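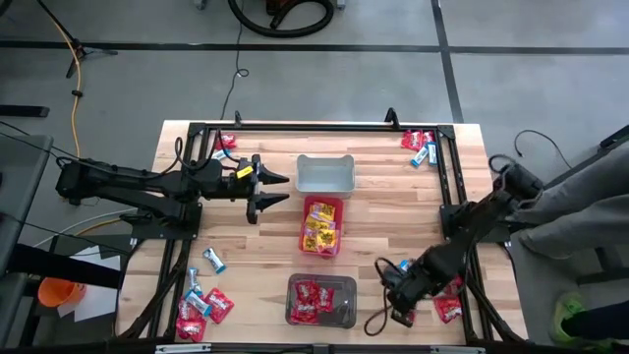 木製の天板に置かれた赤いトレーと、黄色いスナックの小袋

読了時間:約5分

町の小さな食料品店に、スマートフォンの注文を受けるべきかどうか。このところ、この話ばかりしている気がします。先日も卸の展示会の帰りに、同業の仲間と駅前の喫茶店でコーヒーを二杯ずつ飲みながら、結局その話で終わってしまいました。私は店を閉めてからもう何年かになり、今は人の店を手伝ったり、こうして文章を書いたりしている身ですから、気楽なものだと言われればそのとおりです。それでも、いや、だからこそ言えることもあるだろうと思って、少し長くなりますが書いてみます。

私の意見を先に書いておくと、注文アプリに入るのはかまわない、ただ棚のほうを先に直してほしい、ということです。

たとえばエムリー(Emley)という店があります。菓子と乾物と日用品、それに少しばかりの惣菜を置いている、昔ながらの店です。店主のハルフダン・ハフステインさんはこの町に来て長く、日本語で冗談を言わせたら私よりずっと上手です。この店が三月に「プリルナラード」という配達の仕組みに加わりました。登録した商品は100点。はじめは全部の商品を載せるつもりだったそうですが、写真を撮って、値段を入れて、内容量を入れて、とやっているうちに夜が明けそうになり、売れ筋だけに絞ったのだとか。私はこれを聞いて、ああ、いい判断だなあと思いました。

ところが、始めてみると困ったのは配達ではなく欠品でした。画面では「あり」になっている塩味のスナックが、棚に行くともうない。夕方に近所の子どもたちが来て、みんな買っていったあとなのです。お客さんに電話をかけて、代わりに別の味でもよろしいですかと聞く。その間にレジに人が並ぶ。ハフステインさんは笑って話してくれましたが、あの忙しい時間帯に電話を一本かけるのがどれほど重いことか、店に立ったことのある人ならおわかりでしょう。

業者さんの説明では、一件の注文を揃えるのに15分ほどとのことでした。きちんと並んだ棚ならそのくらいで済むのかもしれません。でも小さな店の棚というのは、季節のものが手前に出てきたり、箱のまま床に積んであったり、店主の頭の中にしか地図がなかったりするものです(私の店もひどいものでした。缶詰の奥から一昨年の素麺が出てきたことがあります)。手伝いの人が初めて入った日など、エムリーでは一件に45分かかったそうです。お客さんもよく待ってくださったものです。

そこで相談に乗ったのが、隣町で「ユルト」という店をやっているヒウォット・ウブシェットさんでした。彼女のやり方は拍子抜けするほど地味です。アプリで売る商品だけを、通路の入口に近い一つの棚に集める。小袋の菓子は種類ごとに浅いトレーに立てて入れ、トレーが一つ空いたら、その場で画面の表示を「なし」に変える。それだけなのです。店売りの分は別の棚にあるので、子どもたちがどれだけ買っていっても注文の分には響きません。

もちろん、同じ商品を二か所に置くのですから場所は食います。店売りの棚に残っているのに画面では売り切れ、ということも起きるでしょう。もったいないと言う人の気持ちもよくわかります。私も商売をしていたころなら、きっと同じことを言いました。それでも、あると書いてあったものが届かないほうが、お客さんの気持ちはずっと離れてしまうと思うのです。はじめからないものは、まあ仕方がないねと諦めてもらえます。

もう一つ、手数料のことも書いておかなければなりません。「ブレモン」という別の会社の営業の方が、うちは初期費用がかかりませんと熱心に勧めてくださるのを、私も横で聞いていたことがあります。感じのいい若い方でした。ただ、菓子の小袋のような利の薄い品では、売上から引かれる分がそのまま儲けを食べてしまいます。かといってアプリの中だけ値段を上げると、店に来たお客さんに「こっちのほうが安いのね」と言われ、なんとも決まりが悪い。安いと喜んでもらえたのに決まりが悪いというのも、妙な話ですけれど。

私なら、小袋を一つずつ売るのはやめて、いくつか組み合わせた詰め合わせにします。塩味のもの、甘いもの、それからおじいさん向けに豆の入ったものを一つ。これなら揃える手間も一度で済みますし、店の人の好みが出て楽しいではありませんか。ハフステインさんにそう言ったら、豆は自分の好物だから多めに入れると張り切っていました。それはちょっと違うような気もします。

大きな店と同じ速さを小さな店に求めるのは、どうも酷だと私は思っています。注文の受付を昼過ぎまでにして、夕方にまとめて届ける。それで離れていくお客さんもいるでしょうが、顔を知っている人が届けてくれるのを待つ方も、この町にはまだずいぶんいらっしゃいます。卸や配達の会社のみなさんには、加盟店の数を増やすことに注ぐ熱意を、ほんの少しでいいので、加盟したあとの棚づくりに回していただけたらうれしいのです。一度店に来て、夕方の通路に半日立ってみてください。お茶くらいは、どこの店主も喜んで出してくれるはずです。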